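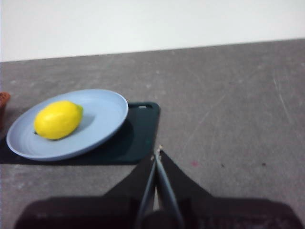 Teaching a Kitchen Arm to Handle Fruit: Household Guidance

Home Kitchen Workshop Laundry Storage Contact

Reading time: 6 minutes

The Grelero household advice pages receive regular enquiries from members who have a small robot arm at home and wish to teach it simple kitchen work. The guidance below concerns fruit on a plate, as a lemon is a forgiving object on which to begin. It applies both to arms that are moved by hand and to arms steered from a remote control.

Preparing the surface

Clear the working area of everything the task does not require. A plain grey surface is suitable, and a yellow lemon on a pale blue plate stands out well against it. Crumbs and small stains may be left, provided that they will be there in ordinary use as well.

Where a plate stands on a board or tray, check before each session that it sits flat. A plate that overlaps the edge of what lies beneath it may tip when the gripper presses on the rim. Members who wish the arm to cope with such an arrangement should include it in their demonstrations from the beginning.

Wipe the wrist camera with a dry cloth. Lemon juice leaves a film that is difficult to see on the lens and easy to see in the recordings.

Guiding by hand

Release the joints as the maker's booklet directs, and support the arm below the wrist with one hand. Use the other to guide the gripper. Keep sleeves and fingers away from the front of the camera, or the arm will learn from pictures that contain a hand it will never see again.

Approach the fruit slowly with the gripper open, and stop briefly before closing. A lemon is best taken across its narrower side, so turn the wrist until the fingers lie on either side of it. Close until the fruit is held, lift it clear of the rim and only then move sideways.

Guiding by remote control

Remote control takes longer to learn and spares the back. Sit where the whole surface is in view, but practise with the wrist picture as well — it is the only view the arm will have when it works alone. Members of the Nakcombe group recommend making 6 trial runs with the recorder switched off before keeping any.

Set the speed to the lowest step at first. If the control is fitted with a trigger, squeeze it evenly. A sudden squeeze is copied as faithfully as a gentle one, and soft fruit will suffer for it.

How many demonstrations to keep

For a single lemon and a single plate, 30 demonstrations make a reasonable start. Where baskets, other fruit or a second plate are to be added, 100 should be allowed, spread over several sittings. Turn the lemon to a new angle each time and shift the plate a little. Delete any run in which the fruit was dropped by accident. A run in which the gripper missed and was calmly brought back may be kept, as it shows the arm how to recover.

Baskets and other fruit nearby

A woven basket should be introduced once the plate work is steady. Place it close to the plate, with a green apple already inside, so that the arm becomes accustomed to seeing two kinds of fruit while attending to one. Raise the gripper well above a thick rim before crossing it; the weave catches on narrow fingertips.

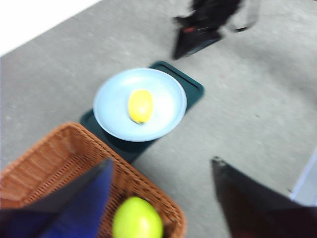
One reader has written to ask whether demonstrations by hand and by remote control may be mixed in the same set, having recorded half of each before reading our advice. They may, although the reader reports that the arm then hesitated above the plate, and that the hesitation went when the two halves were recorded at the same speed. Our workshop at Skavdale would add that the two kinds should be labelled separately, so that one can be withdrawn later.

After the session

Return the arm to its resting position before switching off. Wash the plate and any fruit that is to be eaten, and wipe the gripper fingers with a damp cloth. Store recordings under the name of the task and the month — 'lemon, plate, February' is sufficient.

Related pages

Choosing a first gripper for the kitchen
Care of woven baskets
Removing lemon juice from worktops
The Thiele remote control: settings for beginners
Teaching an arm to fold tea towels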